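Looking inside your old desktop: your questions answered
Gollgate Computer Repair Evenings

We're always glad to see people who have never taken the side off a computer before, so do read through these and come along with anything we've missed! 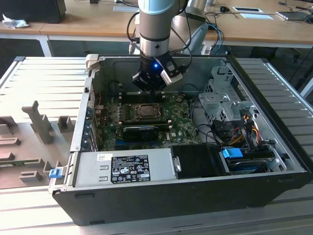 Do I need to lay the computer on its side?
Yes please. It's far steadier that way, and you can see the motherboard, the drives and the cables all at once instead of crouching with a torch. Switch it off and unplug it first.

Where does the memory go?
Look for the long, narrow slots on the motherboard. Each stick has a small notch that only lines up one way round, so if it won't sit, take it out and turn it (we've all done it). Press evenly until the clips close.

What are the coloured bits of plastic for?
On a lot of office machines, blue marks the parts meant to be handled, such as a drive handle or a release tab. Makers differ, so ask Hsin-yi Tang if you're unsure before you pull anything.

Can I open the power supply as well?
No, please leave that one shut, even when it's unplugged. If yours has failed, Pak-hei Siu can help you find a replacement and swap the whole unit.

When do you meet?
We open the doors at 7 in the evening and take a break in January.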